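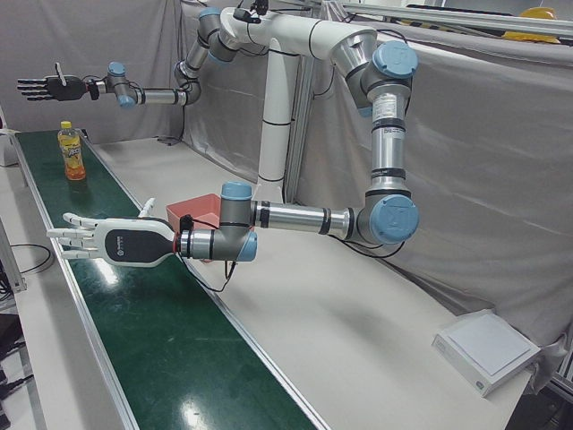
A season released in a single day respects the viewer's time, Corina Kaufmann wrote in response to our previous column, and any return to weekly episodes would serve only the accountants. She added that she had finished the second season of the drama "Brarolness" over one weekend and did not feel that she had missed anything by doing so.

Her letter deserves a considered answer, for it states a view that many subscribers share. Viewers have become used to choosing their own hours. A parent who can watch only on Sunday evenings should not be told that the proper way to see a program is on Thursday at nine. On this point we agree with Ms. Kaufmann entirely, and nothing in the present essay should be read as a wish to go back to the fixed broadcast schedule.

The question before us is a narrower one. When a streaming service has commissioned a serial drama, should it publish all of the episodes together or hold them back and publish them one at a time? We hold that for most serials the second course is better, and that the services, beginning with Vellow, should adopt it as their ordinary practice.

Consider what happened to "Brarolness" itself. The first season was published weekly. Our letters page received 592 letters concerning it during its run, and they arrived steadily, with a rise after the fifth episode, when the harbor inquiry was reopened. Readers proposed theories and withdrew them. Several wrote twice to correct themselves. The second season was published in one day and drew 57 letters, nearly all of them within the first week, and nearly all of them about the ending. The middle episodes, which in our judgment contain the finest writing of either season, were scarcely mentioned.

Letters to a magazine are a limited measure, and the two seasons differ in other respects. The second had a new director and a colder story. Even so, the contrast agrees with what people who make these programs have told us. Floarea Ursu, who wrote three of the middle episodes, described the experience at a public discussion last fall. "An episode is built to be left alone for a while," she said. "I wrote the last scene of the fourth hour so that people would go to bed troubled by it. The next hour began eleven seconds later."

There is also the matter of conversation. A serial shown week by week gives its audience a common place to stand. Coworkers can discuss the third episode on the morning after it appears, confident that the others have seen the same amount. When a full season arrives at once, no such place exists. One person has finished it, another is halfway through, and a third has not begun and asks the others to be quiet. The subject is dropped out of courtesy. We suspect that a great deal of good television has gone undiscussed in this manner.

Critics are affected as well. Fulvio Sartori, reviewing the comedy "Ninh" in these pages, was obliged to judge the whole season in a single notice. He did it with his usual care, but a review of that kind must avoid the plot, and it cannot follow a performance as it changes. Weekly criticism, whatever its faults, allowed a writer to be wrong about a character in the second week and to say so in the sixth.

Three objections are commonly raised, and we have tried to give each its due.

The first is that delay is a device for holding on to subscribers who would otherwise cancel. No doubt it has that effect. A service that charges by the month will naturally prefer a season that lasts for two months over one that lasts for a day. But a practice may be profitable and still be good for the audience, and a viewer who objects to the expense remains free to wait until the season is complete and subscribe then. Ms. Kaufmann would lose some weeks under our proposal. She would not lose her weekend.

The second objection is that some programs are poorly suited to interruption. This is true. The documentary series "Pestico," whose episodes run to 54 minutes and follow a single trial, gained from being available in full, and we said so when it appeared. An anthology of unrelated stories may likewise be published in whatever way is convenient. The decision should rest with the people who made the work, and it should be taken early, while the scripts can still be shaped around it. At present it appears to be taken late, and by departments that had no part in the writing.

The third objection, put to us by Bogdan Neagu, is that the audience has already decided. He points to a petition with 2,000 signatures asking Vellow to publish the third season of "Brarolness" in one day. We take the petition seriously. We would observe, however, that it asks viewers what they want on the evening when they are most eager to continue, and every reader of a good novel knows how reliable that wish is at the end of a chapter.

A middle course is available. Brândușa Enache has suggested that the services open with two or three episodes together, so that a new story has time to establish itself, and proceed weekly from there. The arrangement has been tried with some success on smaller programs. It would ask little of the viewer, and it would restore to writers the pause on which their craft has long depended.

The third season of "Brarolness" has been completed, and Vellow has not yet announced how it will be released. We urge the service to consult Ms. Ursu and her colleagues before it does.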